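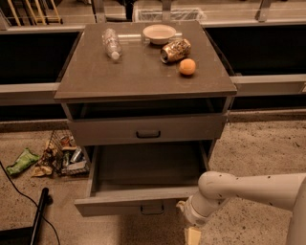 **Category: Gripper trials**

# Gripper trials at the Vusthorpe bench: frequently asked questions

We get a lot of email about the tidy-up trials, and we love getting it! These are the questions that come up most often, with answers as they stood in March. If yours isn't covered, write to the bench address and we'll add it.

## The task

### What is the arm being asked to do?

Clear up after people, basically. The task set is built around a small grey cabinet with drawers and whatever has been left on top of it. Some items go in a drawer, some go in the trash, and the arm has to deal with each one without knocking the rest onto the floor. It sounds like a five-minute job until you try it with two fingers and no sense of touch.

### Why a bottle, a bowl, a can and a ball?

They each break a gripper in a different way, and we like that about them. A clear plastic bottle on its side is hard for a depth camera to see and it flexes when you squeeze. A small round bowl wants a rim grasp, so one finger has to go inside. A crushed can has no two sides that match. And the little orange ball - well, the ball is everybody's favourite, because the slightest uneven touch sends it off across the top.

### Does the can have to be crushed?

Yes. We ran whole cans at first and every gripper did fine, so we learned nothing. Once it's been stepped on, the closing direction starts to matter a great deal. We swap cans between sessions and don't try to make them identical. If your gripper needs the same dent every time, we'd like to know that.

### What's the drawer for?

It's a destination, and it's also an obstacle. With the lower drawer pulled all the way out, there's a big open target, but the arm has to come in around the drawer front to reach the top of the cabinet. Longer fingers are great for getting down inside and a nuisance on the way back up. We score drawer placing separately from picking for that reason.

Opening and closing the drawer is its own set of runs. Recessed handles are surprisingly fussy! Slim fingertips do much better there than wide pads.

## The grippers

### Which grippers have you compared?

Three so far:

- **Gultau parallel, standard pads.** Our baseline. Simple, quick to mount, easy to explain to visitors.
- **Gultau parallel, soft pads.** Same body with a thicker, squishier fingertip that we cast ourselves.
- **Keane adaptive.** Jointed fingers that wrap as they close. More moving parts, more fun to watch.

### So which one is best?

It depends what you drop most often. The Keane is lovely on the bottle and the can, where wrapping around an odd shape is exactly what you want. The soft-pad Gultau is our pick for the ball and for the rim of the bowl. The standard pads came last on nearly everything except the drawer handle, where they beat the others comfortably.

If we could only keep one on the shelf it would be the soft-pad Gultau. Two of us would argue with that.

### How many runs is this based on?

We've logged 2864 scored picks toward a target of 3000, with every gripper seeing every item. The remaining ones are mostly bowl grasps from the left, which we kept putting off. Each session is 40 picks and then a break to wipe the pads.

### How do you score a pick?

A pick counts when the item leaves the surface, stays held for the whole move, and ends up where it was meant to go. Bumping a neighbouring item costs you half. Pushing anything off the edge scores zero, even if the pick itself was beautiful (this rule is unpopular).

### Can I get the soft pad files?

Yes please, take them! The mould and the mixing notes are in the downloads folder under `pads/soft_v3`. Leave the pads overnight before you use them. Version 2 is still in there too, but it tears at the corners.

## Cameras and control

### Where do you put the camera?

High up and looking down, at about head height for a standing person. That view takes in the cabinet top and the open drawer together, plus a fair bit of floor on either side. We also tried a wrist camera on the Keane. It's excellent for the last few centimetres and hopeless before that, so we'd use both if the cable routing weren't such a pain.

### Does the clear bottle really show up badly?

On depth, it's mostly holes. On colour it's better than you'd expect, especially where the plastic is crinkled and catches the light. The white cap is a big help for working out which way the bottle is pointing. We'd love to hear from anyone who has had good luck with a different sensor.

### What controller are you using?

Flokley, on the stock settings apart from two changes. We lowered the closing force to 30 percent for the bowl and the ball, and we slowed the approach for the last stretch above the surface. Both made a bigger difference than swapping grippers did, which was humbling. Please try your force settings before you spend money on fingers.

### Do you reset the items to exact positions?

No. We put them back by hand in the same general area and leave it at that. Early on we had tape marks, and the scores looked fantastic, and then somebody nudged the cabinet and they didn't.

## Floor items

### Is floor trash part of the trials?

It's the next set, and we're pretty excited about it. Think crumpled wrappers, thin plastic bags and a wire mesh basket. The basket is the tricky bit - fingertips can catch in mesh, and the jointed fingers seem especially prone to it. Bags are a puzzle too, because you can pinch one almost anywhere and still not know what shape it'll be when it comes up.

No floor scores are published yet. We've only done informal tries and the scoring sheet is still changing.

### Can I send you a gripper to try?

Yes, if it mounts on a standard flange or comes with its own adapter plate. Tell us the weight, the stroke and the voltage before you post it. We publish every result, including the poor ones, and you'll get the raw log at the same time as everyone else. Return postage is on us within Canada.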